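**Bromus condensing dryer: drying small and delicate items**

Please read section 3 before you use the Delicate program for the first time. The dryer must stand level, and the water tank must be empty.

1. Check the care label of each item. If the label forbids machine drying, dry the item in the air.
2. Turn socks the right way out and open any that are rolled together. A rolled sock dries on the outside and stays damp in the middle.
3. Put the items in the drum one by one. The full load for this program is 3 kg. With less than 200 g, the moisture sensor can not measure correctly, so use the timer.
4. Turn the dial to Delicate and press Start. The program takes 56 minutes.
5. When the signal sounds, take the laundry out and sort it on a clean, flat surface.
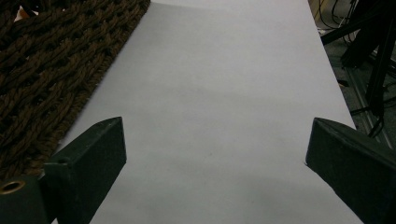
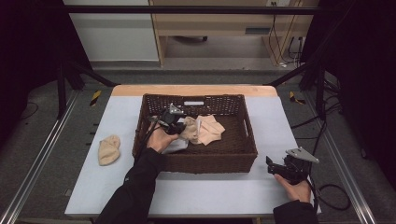 6. Pull the filter up from the door opening. Open it like a book and remove the lint with your fingers.
7. Push the filter back until it clicks. The dryer does not start without the filter.

**Note:** The time on the display can change during drying. The machine calculates it again when the sensor gives a new value.

**Caution:** Do not stop the dryer before the cooling phase is finished. If you must stop it, take out all items at once and spread them so the heat can leave.

**Caution:** Never dry items which have oil, wax or cleaning solvent on them.

If the display shows error 748, empty the water tank, wait until the drum stands still and press Start again. If the error comes back, call Skavura service.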